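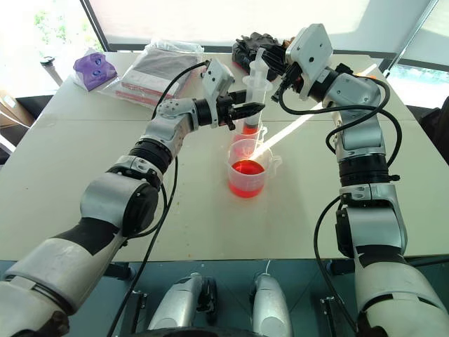 플린소프 조리과학원 식품계량학 입문
제4강 강의 자료: 액체의 부피 계량과 기록
담당 강사: Kumaresan Thevar
강의일: 2023년 10월 7일

1. 본 강의의 범위

본 강의에서는 조리 및 식품 가공 현장에서 이루어지는 액체 부피의 계량을 다룬다. 제3강에서 학습한 고체 시료의 질량 측정은 이미 숙지한 것으로 간주하며, 분말의 겉보기 밀도는 제6강에서 별도로 다룬다. 수강생은 강의에 앞서 교재 제4장의 단위 환산표를 읽고 참석하여야 한다.

2. 용어

부피: 물체가 차지하는 공간의 크기. 국제단위계의 유도 단위는 세제곱미터(m³)이며, 실무에서는 리터(L)와 밀리리터(mL)를 사용한다. 1 mL는 1 cm³와 같다.

공칭 용량: 기구에 표시된 용량으로, 실제로 담기거나 배출되는 양과 반드시 일치하지는 않는다.

수용 용량(TC): 눈금이 기구 안에 담긴 양을 기준으로 매겨진 경우를 말한다. 부피 플라스크가 대표적이다.

배출 용량(TD): 눈금이 기구에서 흘려 내보낸 양을 기준으로 매겨진 경우를 말한다. 피펫과 뷰렛이 이에 속한다. 벽면에 남는 액체의 양이 눈금에 이미 반영되어 있으므로, 별도의 지시가 없는 한 잔류액을 불어 내지 않는다.

메니스커스: 용기 벽과 액체가 만나는 부분에서 액면이 휘어지는 현상 또는 그 곡면을 가리킨다.

수강생이 자주 혼동하는 것은 수용 용량과 배출 용량의 구분이다. 수용 용량 기구로 계량한 액체를 다른 용기에 옮기면 벽면에 남은 양만큼 부족해진다. 물에서는 그 차이가 작지만 시럽, 기름, 농축 과즙과 같이 점도가 높은 액체에서는 배합 결과에 영향을 줄 수 있다.

3. 기구의 선택

계량 기구는 필요한 정밀도와 취급할 양에 따라 선택한다. 비커의 눈금은 대략의 양을 확인하기 위한 것으로, 배합량을 확정하는 용도로 사용해서는 안 된다. 손잡이가 달린 계량컵은 붓고 옮기기에 편리하나 입구가 넓어 액면의 높이가 조금만 달라져도 부피의 차이가 크게 나타난다. 메스실린더는 단면이 좁아 같은 양의 차이가 높이의 차이로 더 뚜렷하게 드러난다.

이 관계는 다음과 같이 정리된다. 단면적이 A인 원통형 용기에서 액면의 높이를 h만큼 잘못 읽으면 부피의 오차는 A와 h의 곱이 된다. 지름이 두 배인 용기에서는 단면적이 네 배가 되므로, 같은 높이의 판독 오차가 네 배의 부피 오차로 이어진다. 따라서 소량의 액체를 큰 용기로 계량하는 것은 피한다.

주사기는 소량의 액체를 옮길 때 유용하다. 다만 기포가 들어가면 그만큼 실제 배출량이 줄어들고, 선단부에 남는 액체도 고려하여야 한다. 흡입 후에는 선단을 위로 향하게 하여 기포를 제거하고, 피스톤의 밀봉면 기준선을 눈금에 맞춘다.

4. 눈금의 판독

가. 용기를 수평이 확인된 면에 놓는다. 손에 든 상태에서 읽은 값은 기록하지 않는다.
나. 액면이 안정될 때까지 기다린다.
다. 눈높이를 액면과 일치시킨다. 위에서 내려다보면 앞면의 눈금이 실제보다 높게 읽히고, 아래에서 올려다보면 낮게 읽힌다. 이를 시차라 한다.
라. 투명한 액체는 메니스커스의 가장 낮은 점을 읽는다. 색이 짙어 아랫면이 보이지 않는 액체는 윗면의 가장자리를 읽되, 그 사실을 기록지에 적고 실습이 끝날 때까지 같은 방법을 유지한다.
마. 아날로그 눈금은 최소 눈금의 10분의 1까지 어림하여 읽는다. 눈금 간격이 지나치게 좁은 경우에는 담당 강사의 지시에 따른다. 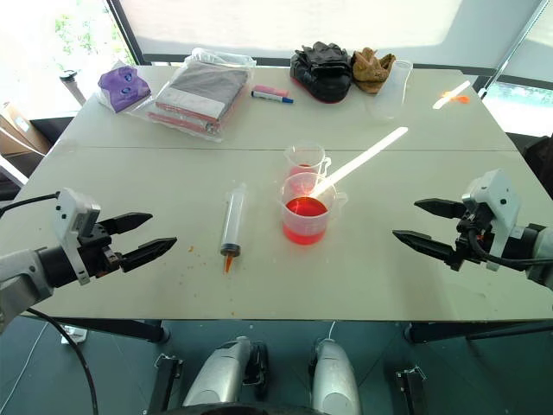 판독값의 끝자리는 측정자의 어림이 포함된 숫자이다. 최소 눈금이 1 mL인 메스실린더에서 액면이 눈금선과 정확히 일치하였다면 30 mL가 아니라 30.0 mL로 기록한다. 두 표기는 수치로는 같으나 전달하는 정밀도가 다르다. 끝자리의 0을 생략한 기록은 제출 시 감점 대상이 된다.

5. 온도의 영향

부피 계량 기구는 대개 20 ℃를 기준 온도로 하여 눈금이 매겨진다. 액체는 온도가 오르면 일반적으로 팽창하므로, 가열 직후의 육수나 시럽을 부피로 계량하면 식힌 뒤의 양보다 크게 나타난다. 반대로 질량은 증발이 없는 한 온도에 따라 변하지 않는다. 배합표에 계량 시점의 온도가 명시되어 있지 않은 경우에는 실온으로 맞춘 뒤 계량하는 것을 원칙으로 한다.

물은 4 ℃ 부근에서 밀도가 가장 크다. 20 ℃에서의 밀도는 약 0.998 g/mL이므로, 일반적인 조리 실습에서는 1 g/mL로 취급하여도 무방하다. 그러나 기구의 교정에서는 해당 온도의 밀도 값을 표에서 찾아 사용하여야 한다.

6. 질량을 이용한 부피의 확인

부피 계량의 신뢰성은 저울로 확인할 수 있다. 용기에서 액체를 덜어 낸 전후의 질량 차이를 구하고, 이를 액체의 밀도로 나누면 실제로 옮겨진 부피를 얻는다.

예제 1
설탕 용액이 담긴 용기의 질량이 215 g이었다. 용액의 일부를 다른 용기에 옮긴 뒤 다시 측정한 질량은 179 g이었다. 용액의 밀도가 1.20 g/mL일 때 옮겨진 부피를 구하시오.

풀이
옮겨진 질량 = 215 g − 179 g = 36 g
옮겨진 부피 = 36 g ÷ 1.20 g/mL = 30 mL

이 방법의 장점은 받는 용기의 벽면에 남은 액체나 판독 시차의 영향을 받지 않는다는 데 있다. 반면 밀도 값이 부정확하면 결과 전체가 그만큼 어긋난다. 같은 용액을 물로 잘못 간주하여 밀도를 1.00 g/mL로 계산하면 36 mL가 되어, 참값보다 20% 큰 값을 얻게 된다.

예제 2
공칭 용량 100 mL의 계량컵에 표시선까지 물을 채워 질량을 측정하였더니 물만의 질량이 97.8 g이었다. 물의 밀도를 0.998 g/mL로 할 때 계량컵의 실제 용량과 상대 오차를 구하시오.

풀이
실제 용량 = 97.8 g ÷ 0.998 g/mL = 98.0 mL
실제 용량의 공칭 용량에 대한 상대 오차 = (98.0 − 100) ÷ 100 × 100% = −2.0%

7. 우연 오차와 계통 오차

우연 오차는 같은 조건에서 반복하여도 값이 흩어지는 형태로 나타난다. 판독자의 어림, 액면의 흔들림, 배출 속도의 차이 등이 원인이며, 반복 측정의 평균을 취하면 그 영향을 줄일 수 있다. 계통 오차는 모든 값이 한쪽으로 치우치는 형태로 나타난다. 잘못 매겨진 눈금이나 영점이 어긋난 저울이 이에 해당하며, 반복 횟수를 늘려도 줄어들지 않는다. 예제 2의 계량컵을 계속 사용한다면 사용할 때마다 같은 방향의 오차가 누적된다.

실습 보고서에는 반복 측정값을 모두 기재한다. 평균에서 벗어난 값이라는 이유만으로 측정값을 삭제할 수 없으며, 조작상의 실수가 확인된 경우에는 해당 값에 한 줄을 긋고 사유를 병기한다.

8. 과제

(1) 가정에서 사용하는 계량컵 하나를 선택하여 예제 2의 절차로 용량을 확인하고, 세 번의 측정값과 평균을 보고한다. 저울이 없는 수강생은 실습실의 저울을 이용할 수 있다.
(2) 식용유를 부피로 계량하여 다른 용기에 옮길 때 발생하는 손실을 서술하고, 이를 줄이는 방법을 한 가지 제안한다.
(3) 배합표의 모든 액체를 질량으로 표기할 경우의 장단점을 현장 작업자의 관점에서 논한다.

분량은 A4 용지 두 매 이내로 하며, 다음 강의 시작 전까지 학과 사무실에 제출한다. 단위가 누락된 수치는 채점하지 않는다.

9. 다음 강의 준비

제5강에서는 용액의 농도와 희석을 다룬다. 질량 백분율과 부피 백분율의 정의를 미리 확인하고, 계산기와 실습용 앞치마를 지참한다. 교재 제5장의 연습문제는 강의 중에 풀이하므로 사전에 제출할 필요가 없다.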